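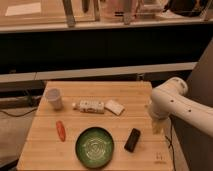

Kornél Fekete reckons I went in with my mind made up. He wrote as much under my last post, before I'd even been: I would stand at the back with my arms folded, watch a machine do something most people's grandparents would have paid to see, and come home grumbling about the parking.

The parking was fine. I did have my arms folded for some of it, but the place was chilly.

So, the Bickerstaff open day, October 3, 2022. For anyone who missed the earlier post, Bickerstaff is the business unit out past the ring road where Trerero have their workshop, and Trerero are the people who have been telling the local paper that a robot will be clearing up kitchens "within the working life of your current dishwasher". My current dishwasher is on its last legs, so I took an interest.

You sign in, you get a sticker, you get a leaflet. The leaflet says the system, which they call Plirkow, has done 2757 pick-ups on the demonstration table and that 2740 of them were successful. I asked what counted as successful. The young man on the door said it meant the object had been picked up. I asked whether it had also been put down where it was supposed to go, and he said that was a different measure and I should ask at the table.

I asked at the table. Babak Bahrami was running the demonstration and I'll say now that he was the best thing about the afternoon. He didn't oversell. He said the leaflet figure was lifting only, that the figure for the full job, lift and place in the right spot, was 94 per cent, and that he'd have put that one on the leaflet if anybody had asked him. I wrote that down in front of him and he didn't seem to mind.

The table is a nice bit of butcher block, better than my worktop, and the things on it were well spread out. White cup, white bottle on its side, a green bowl with a swirl in it, a toy carrot sort of thing, something black like a remote. You could have got your whole hand between most of them. The arm is white and smooth and comes in from the side, and between goes it hangs over the table with its gripper pointing down, which people seemed to like photographing.

I watched four rounds. Someone in the crowd gets to name an object, Babak types it in, and the arm goes for it. The cup went well. The bowl took a while but it got there, by the rim, and there was a bit of clapping. The bottle it picked up cleanly and then held for so long that a child asked if it had gone to sleep. On the fourth round a woman asked for the bottle again and it got hold of it, let go, and started over. Babak left it alone and it managed on the second try. I gave him credit for not reaching in.

My trouble is with what all this is meant to prove. My kitchen table at half past seven in the evening has a plate stuck to another plate. It has a glass with a fork in it. There is post under the butter. Ask a machine to lift a cup that has nothing near it, in good light, in a room it has been working in for months, and you have learned that it can do that. I put this to Babak and he said yes, that was fair, and clutter was what they were working on next. I asked when next was. He said he'd stopped giving dates.

The talk afterwards was another matter. A man from Rorkix, who are putting money in, had slides. One slide had a family laughing round a clean table with no robot anywhere in the picture. He said "seamless" a lot. He took 2 questions and mine wasn't one of them. It would have been: what does it cost, and who comes out when it breaks? If either answer is on their website I couldn't find it.

On speed, the bowl took longer than it takes me to clear the table, and I am not quick. Babak said they run it slowly when the public are standing close, which seems sensible. I would still like to see it run at whatever the proper speed is, from behind a screen if need be. I asked if that could be arranged and he gave me an email address, so I've written and will report back.

Kornél, since you'll be reading: yes, it was impressive. Watching it tilt to get the rim of that bowl, I did unfold my arms. I still wouldn't buy one, and I don't think the man from Rorkix would either, if he had to live with it. The dishwasher repair is booked for later in October.

Tea was free, biscuits were the thin kind. They're doing another open day in the spring and the leaflet says to book early.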